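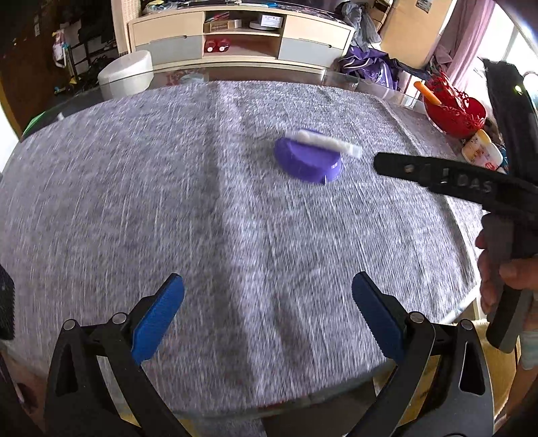 Table coverings in shared meeting rooms: proposed change to the booking conditions

Magagula House Residents' Forum > Rooms and Facilities > Open consultations

Posted by: Rooms_Desk
June, 09:40

Residents are invited to comment on a proposed amendment to the conditions under which the two ground floor meeting rooms are let. At present, the hirer is expected to provide a covering for any glass table used for craft work, meals or children's activities. The condition has been applied unevenly, and the desk has received complaints from hirers who were charged for marks they say were present before their booking began.

It is proposed that the house should supply a woven cloth for each table and recover the cost of laundering through a charge of 3 pounds per booking. Hirers would no longer be required to bring their own covering. The existing charge for damage to the glass would remain in place.

Comments will be accepted until the end of the month.

Reply from: Hultero_Stair
10:15

I support the first part of the proposal and oppose the second. A cloth supplied by the house is sensible. A fixed charge on every booking is not. Many bookings in the Enen Room are for reading groups and language classes, at which nothing is placed on the table except paper. Those groups would be paying for laundering which their use does not make necessary.

I would ask the desk to consider a charge that applies only where food or wet materials are declared on the booking form.

Reply from: quietlanding
10:52

With respect to the previous contributor, declarations on the booking form have not proved reliable. The form already asks whether food will be served. I have followed a booking marked "no food" into that room on several occasions and found crumbs in the seat cushions.

A flat charge is easier to administer and causes fewer disputes. I am in favour of the proposal as drafted.

Reply from: Hultero_Stair
11:08

The remedy for an inaccurate form is to enforce the form. It is not reasonable to pass the cost to hirers who complete it properly.

Reply from: B_Wing_Secretary
12:30

May I ask the desk to clarify the following points before residents are asked to take a view.

What fabric is intended? A heavy weave lies better than a thin one but takes a good deal longer to dry, and the drying room is already fully used in winter.

Will there be a spare cloth for each table? Where two bookings fall on the same evening, it is difficult to see how a soiled cloth could be replaced in time.

Has a quotation been obtained? The last laundering contract was agreed without one, and residents were not told of the cost until the annual statement.

Reply from: Rooms_Desk
14:05

In reply to B_Wing_Secretary:

The fabric has not been settled. Samples have been requested in a mid-grey and a dark green. Both are machine washable.

One spare would be held for each table, in the cupboard outside the Enen Room.

A quotation has been received from Clillent Linen Services in the sum of 1367 pounds for the year, to include collection and return. Should residents prefer that the cloths be washed on the premises, the charge per booking could be reduced, although the desk would need to find staff time for ironing.

Reply from: pressed_and_folded
14:47

I would suggest that ironing be left out of the matter altogether. A meeting room is not a dining room, and a crease down the middle of a cloth has never prevented anybody from taking minutes. If the samples are chosen in a flecked or mixed yarn, creases and small marks will be far less noticeable than on a plain dark green.

I used a plain cloth for almost 9 years in a previous post and every fold showed by the second week. I would not choose one again.

Reply from: quietlanding
15:20

I must disagree on the ironing. The rooms are let to outside bodies as well as to residents, and the standard of presentation affects whether they return. A cloth that has come straight out of a cupboard gives a poor impression.

I do agree that the grey would be the better choice.

Reply from: Hultero_Stair
15:41

If the house wishes to impress outside bodies, then the outside bodies should meet the cost. I would accept a charge confined to external hirers and request that this be put forward as a separate option.

Reply from: Rooms_Desk
16:30

The desk has noted the request and will include an external hirers' charge as a second option in the paper. The samples will be available for inspection at reception once they are delivered. Residents who wish to comment on colour or weight are asked to do so in this thread and to leave the samples at the counter.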